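News > Food & Drink > Takeaway Packaging > Press releases

Tovavley café group asks whether the carrier bag is worth the bother

For release: May

Soylu, the takeaway coffee group based in Tovavley, will spend the coming month finding out if its paper bags and pulp cup holders do what the suppliers claim. The group has heard plenty of promises about "spill-proof" packing and would like to see a few of them kept.

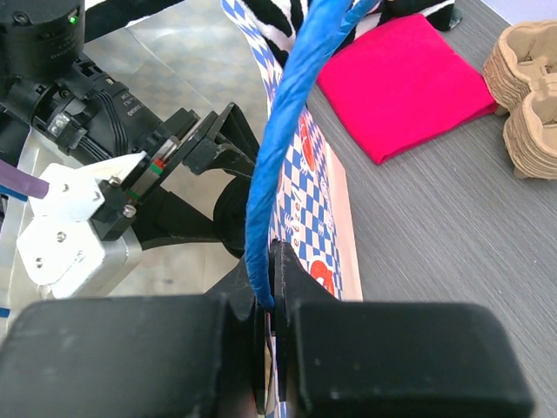

Customers have complained for a long time about drinks tipping over on the walk home. The usual answer from the trade is a stiffer cup holder, at a higher price. Soylu bought 100 from Vurkeo last year and says it could not tell them from the old ones.

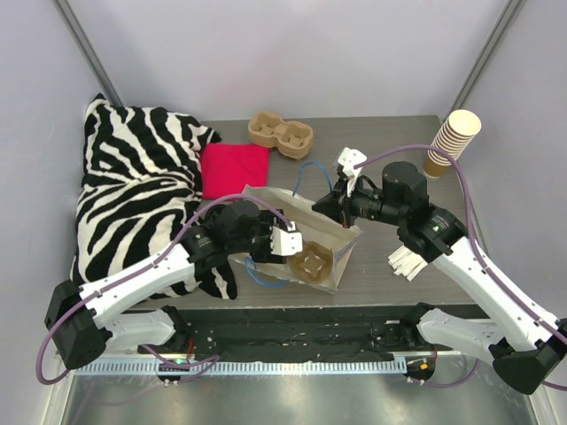

A moulded holder only helps if it sits flat, and a paper bag laid on its side or opened in a hurry does not make that easy. Staff at the counter have their own ways of doing it, most of them quicker than the printed guide.
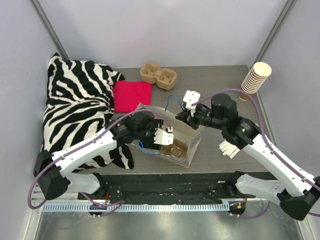
Boxes will be looked at too. They take up more shelf space, and Soylu doubts that anyone buying 2 coffees wants to carry one.
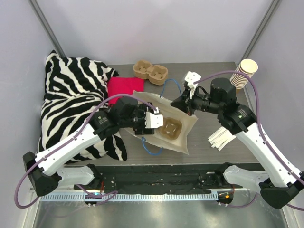 Issued by Lowri Lloyd, Press Office, Soylu

Bags with twisted handles remain the favourite at the till. Whether that is down to comfort or habit, the group can't say. It will publish what it finds, including anything dull. No new range is being launched and prices stay as they are.

Comments (3)

mugless: 91p extra for a bag that tips over. Test that.

Petra_K: Mine always leans to one side. Two drinks fine, one drink disaster.

oldtowndave: Just bring a flask.

Related
Zurno drops plastic lids in 10 shops
Are paper straws any better yet?
Tovavley market traders on bag charges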